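3 min read

The Counter Shuffle, or How We Stopped Stacking Things on the Bread Bin

Every November, once the evenings close in and we all start cooking in earnest again, letters arrive at the Borkville Household Circular on the same subject, and this year there were 14 of them. Where on earth does everything go? The toaster, the kettle, the jar of something you bought for one recipe and have felt guilty about ever since. I have a great deal of sympathy, having lived for years with a counter so full that I chopped onions on top of the washing machine.

So let me pass on what has worked for me, and take from it what you like. Give yourself 10 minutes in the morning, before the coffee has quite done its job, and take everything off. Wipe down. Then put back only what you used in the last week. The heavy things that plug in go together at one end, near the outlet, and the small things you reach for while cooking go in a row along the back wall - mugs, jars, the spoons, the big canister. Anything left over goes in a cupboard, or to the swap table at Kerkeo, where three of my own gadgets have found happier homes.
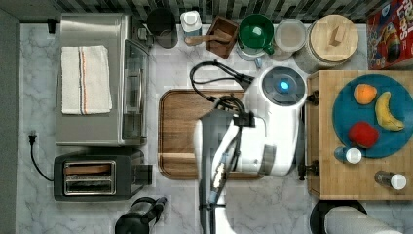
Photo: Claeys / Borkville Household Circular

A toaster oven and a two-slice toaster can share one side very nicely, and the flat top of the oven is a fine spot for a folded towel while everything is switched off (do move it before you heat anything up!). I am also fond of a little wooden box for the spoons, left open at the top so you can grab one with a floury hand. Mine used to hold tea.

Do write and tell us how you get on. We read every letter, usually over toast.

We use cookies to remember your newsletter preferences. Accept | Manage

© Borkville Household Circular | Contact | Back to top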